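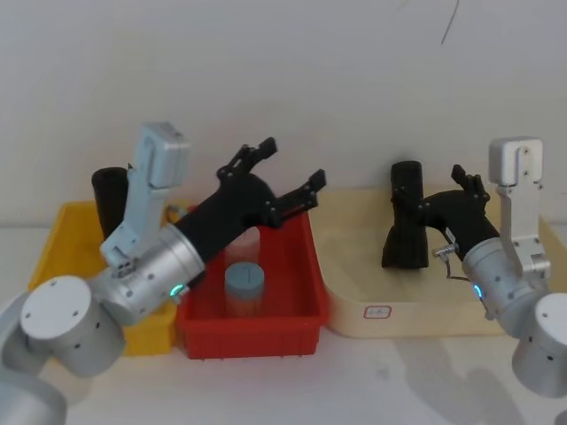

For Rolland, one of the first customers to try the kit, the deciding point was simple: the old sorting cell wanted every item in the same position each time, and the small mixed orders were always left for the end of the shift. Rolland reports that such orders are now given to a two-arm station, and that the staff ask for a second one.

DROLIK OPENS ORDERS FOR THE BOSOVMONT TWO-HAND SORTING KIT

OSTITZ – Drolik today opens orders for Bosovmont, a ready-made kit with two robot arms and two multi-fingered hands for sorting small mixed goods between bins and trays. The kit is intended for small packing rooms, repair shops and teaching workshops which until now found automation too large or too difficult to install. First deliveries are planned for September.

Each arm carries its own hand, attached to the end of the wrist, with a metal bracket rising from the wrist module. The two hands can work over different containers on the same table. A light ring on each wrist module lets the operator see the state of the arm from the other side of the room.

The hands are the main difference from the earlier Drolik station, which was delivered with suction cups only. Suction is fast on flat boxes, but it was a frequent complaint that cups, bottles and parts of uneven shape could not be lifted with it. With fingers, the hand can close around an upright object and hold it from the side. Customers who have the earlier station may keep their table and order the arms and hands separately.

Bosovmont is trained on the customer's own goods. The operator guides the arms through the task, and the software stores each guided run. Drolik recommends 30 runs for a new object and 5 more when only the colour or the size of a bin is changed. The memory of the basic version holds 200 tasks. No programming is needed for this work, though a programming interface is included for those who want it.

The company also wishes to be clear about the limits. Bosovmont is not made for heavy loads, for food without packaging or for outdoor use. It is slower than a person on goods which are all alike, and for such work Drolik continues to offer the suction station.

The kit contains two arms, two hands, brackets, the control unit, cables and a printed manual in English. Bins and trays are not included, as most customers prefer to use those they already have. Open plastic bins and low trays of common sizes can be used – the dimensions are listed in the manual. The table must be flat and firmly fixed.

Bosovmont can be rented for 697 euros per month, with service and replacement fingers included. A price for purchase is given on request. Training for operators takes place in the Drolik workshop in Ostitz, or at the customer's site for an additional fee.

Demonstrations can be booked through the Drolik sales office. Visitors are welcome to bring their own goods for a test, and should send a short list of the items before the visit.

About Drolik

Drolik builds and services small robot stations for sorting and packing. The company has its office and workshop in Ostitz.

Press contact: Drolik press office, Ostitz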